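置物架这个话题，上次发完收纳那篇之后，后台问的人一直没断过，索性单独写一篇。都是我自己家里和那间小工作间里折腾出来的经验，想到哪儿写到哪儿，大家挑有用的看。

先说说我的情况：厨房窄，阳台更窄，工作间是原来的储物室改的，门一开就是一面墙。能往上走的地方我都往上走了，所以家里架子特别多，金属的占大头。木架子我也喜欢，好看，可是放在水槽旁边两年就发胀，后来就挪到卧室放书去了。

## 买之前先量，量三遍都不嫌多

我第一个架子就是没量踢脚线，回来一推，后面空着一条缝，东西老往缝里掉（掉过一把尺子，到现在都没捞出来）。现在我的顺序是这样的：

- 墙到门框的净宽，量上中下三个高度，老房子的墙真的不直
- 踢脚线的厚度，架子腿能不能贴过去
- 插座和开关的位置，尤其是架子立起来之后插头还拔不拔得动
- 柜门、窗户打开时扫过的那一圈
- 你最大的那个箱子有多深

最后一条特别重要！很多人量了房间没量箱子。我工作间那个架子层板深40厘米，我的收纳箱刚好能放进去，前面还留一点边。要是浅一号，箱子就得探出来半截，走路一定会撞胯骨，撞过的人都懂。

尺寸写在手机备忘录里，别写纸上，逛店的时候纸永远在家里。

## 浅灰的、黑的还是白的

我买过三种颜色的架子，现在最爱浅灰。白的在厨房用一阵子就有点发黄，油烟一熏，横梁上沿一道一道的。黑的放在阳台挺神气，就是落灰太明显，早上擦完下午又一层。浅灰最省心，脏一点看不出来，干净的时候也清爽，配什么颜色的墙都不打架。

墙我喜欢浅蓝。浅蓝墙加浅灰架子，东西再多看着也不闷。然后架子上放一两样颜色跳的东西，黄的最好找，远远一眼就知道在哪一层。我有个习惯，最常用的那一类东西全部用黄色的，收纳盒、标签、连抹布都是黄的，找的时候根本不用动脑子。

## 装架子的几个小窍门

买回来先别急着拧。把零件全倒在一块旧毯子上，螺丝按长短分到几个小碗里，少了马上就能发现。我第二个架子是Grilten的，花了388块，包装里多给了两颗螺丝，我一直留着，后来还真用上了。

拧的时候我是这么来的：

1. 先把四根立柱和最下面一层拼起来，所有螺丝只拧到七八成，能晃。
2. 再装最上面一层，同样不拧死。
3. 把架子扶正，放到它最终要站的那个位置，看看四条腿是不是都着地。
4. 从下往上，对角着拧紧，拧一圈换一颗。
5. 中间的层板最后挂，高度拿你的箱子去比，多留两指宽。

很多人架子装完是歪的，就是第一步拧太死了，后面怎么掰都掰不回来。内六角的螺丝用好一点的扳手，附送的那种小弯把拧到第三颗手就红了，而且容易把孔拧滑。我后来买了一套Torno的，带长柄，真的轻松好多。

地不平的话，腿底下垫一小片橡胶。以前我垫过硬纸板，拖地一沾水就塌，架子跟着往一边歪，上面的罐子全挤到一头去了……

高的架子一定要固定到墙上。家里有小孩或者猫的，这一步别省。墙是空心的就换膨胀件，搞不清楚自己家是什么墙，敲一敲，声音发空的就是。

## 东西怎么往上放

重的在下，这句大家都听烂了，可我还是要再说一遍。米、油、工具箱、整箱的水，全放最底下两层。最底下那层我留得高一点，方便拖把伸进去。

腰到眼睛这一段是黄金位置，只放每天都碰的东西。我之前在这一段摆了一套很漂亮的茶具，一年用不到两回，每天做饭却要弯腰去拿盐，想想真是傻。现在茶具在最上面，盐在手边。

最高那层放轻的、换季的，箱子正面贴大字标签。标签不要贴盖子上，放高了根本看不见！

还有，方块形状的东西特别适合架子，一块挨一块，不浪费地方。圆的、歪七扭八的就先装进方盒子里再上架。我每一层都故意空一小块出来，临时有东西好落脚，不然就会堆到地上，地上一堆就没完了。
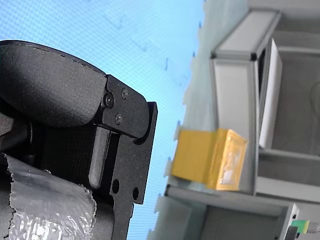
## 清洁和保养

金属架子好打理，可也不是完全不用管。我一般是这样：

**平时**：干的超细纤维布，从上往下抹。别一上来就用湿布，灰沾了水变成泥，钻到接缝里更难弄。

**厨房的**：温水加一点洗洁精，拧到半干再擦，擦完马上用干布走一遍。立柱上那一排排的孔是最容易藏油的，我用旧牙刷，转着圈刷。油特别厚的地方，用湿纸巾敷十来分钟再擦，比硬蹭省力气多了。

**有锈点的**：先别慌，小的锈点拿橡皮擦就能擦掉一部分，剩下的用细砂纸轻轻带两下，擦干净灰，再点一层防锈漆。颜色不对也没关系，点在背面或者内侧，平时看不到。我在阳台那个架子上补过好几处，到现在没再往外扩。

**喷涂面的**：带颗粒感的那种喷涂很耐磨，但是会挂布毛。用软毛刷，或者买菜剩下来的那种海绵网套也行，效果出奇地好。钢丝球千万别碰，我试过，刮出来的印子一辈子都在那儿。

螺丝也要管。我三月大扫除的时候会把每个架子的螺丝摸一遍，松的紧半圈。洗衣机旁边那个松得最快，天天跟着震，我给它加了弹簧垫圈，好多了。

## 省钱的几个路子

不是什么都得买新的。我工作间有一个架子是Chettiar旧货仓里淘来的，168块，四层，立柱有点划痕，回来擦了一下午跟新的差不多。买二手架子看三样：立柱直不直（平放在地上看有没有翘）、孔有没有撕裂、层板四个角的挂钩齐不齐。掉漆都好说，孔裂了就别要了，承不住的。

层板凹了也有救，翻过来用，或者在下面加一根木条撑着。层板太冷太滑，铺一层Trisard的防滑垫，一卷117块，有点贵，但是可以自己剪，我剪了厨房五层还剩下一大截，拿去垫抽屉了。想再省一点，旧瑜伽垫剪开也一样用，就是颜色花了点，我家现在有一层是紫的。

挂钩别买成套的，成套里总有一半用不上。S钩最万能，架子侧面挂剪刀、隔热手套、量勺，伸手就拿。侧面这块地方好多人都浪费了，真可惜！

## 几个被问得多的

*架子放满了晃怎么办？* 先把上面三分之一的东西拿下来，看还晃不晃。不晃，就是头重脚轻，重新摆。还晃，去查腿和螺丝，再不行就在背后拉一根斜撑，铁丝加花篮螺丝就能做，便宜。

*要不要挂布帘？* 我挂过又拆了。挂上是整齐，可是看不见就会忘，帘子后面翻出来三瓶一模一样的酱油。灰大的房间可以挂，挑轻一点的布，能直接扔洗衣机的。

*网格层板会不会漏东西？* 会，小瓶子还会站不稳。铺一块板或者垫子就行，别铺满，边上留一指宽透气，厨房和阳台尤其要留。

*层板要多高一层合适？* 看你放什么。罐头那层我调得很矮，刚好一只手能伸进去，多出来的高度全让给了电饭锅那层。调高度之前记得先把东西清空，我偷过一次懒，端着半层的玻璃罐子一边托一边拧，胳膊酸了两天。

抽屉的部分我还在弄，滑轨换到一半，等装好了再写。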